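Right, router day. Old one dropped the wifi 2 times last night, mid backup, so I've had it

Replacing it with a little fanless box from Runo. 183 quid with the memory in, which I thought was alot but Baoshan Long paid more for his

4 network ports, need three. Spare one's for the printer maybe

Install took roughly 30 minutes -- most of that hunting for a usb stick that'd boot

Firewall rules copied over by hand. Tedious. Got one wrong and locked myself out, had to dig out a monitor 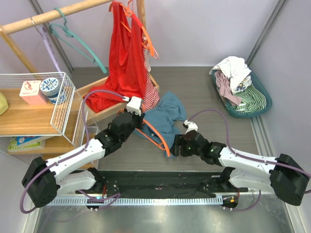
Do you need a separate modem with it? Depends on your line, mine's fibre so the box on the wall does that bit

Cable tidying tomorow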